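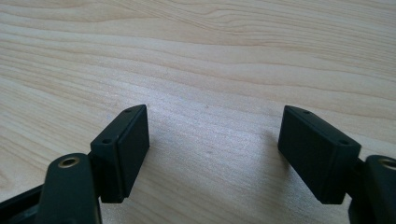 The requester writes that the Kistis sync has stopped again and that the stock list on the shop page still shows last month's prices.

Ticket status: reopened
Product: Kistis stock sync, hosted on Vurkumeo
Category: homeware, tables and kitchen storage
Priority: normal

14:10 Sync log checked. Job starts, reads 155 rows, then stops with a timeout. No rows written. The earlier fix (longer timeout) is still in place.

14:25 Source file from Worku opened in a text editor. Row 156 has a line break inside the product description field. The field has no closing quote mark. Parser waits for the end of the field until the job is killed.

14:40 Row corrected by hand and job run again. It now stops at the picture step. Import limit for one picture is 2000 KB and 7 pictures are over it. Affected rows are all in kitchen storage.

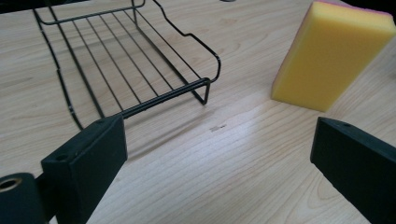
Black wire rack on wooden table, kitchen storage.

15:05 Pictures saved again at lower quality and uploaded. Job completed in 35 seconds. Prices on the shop page match the source file after clearing the page cache.

15:20 Same job run on the Arari test shop with the uncorrected file. Fault reproduced at the same row.

Cause: export from Worku does not close quoted fields when the text contains a line break.

Workaround: remove line breaks from descriptions before export. Leave the timeout setting as it is.

Outstanding: export fault passed to Worku in November, no fix date given. Ticket to stay open until the next scheduled sync has run without manual changes.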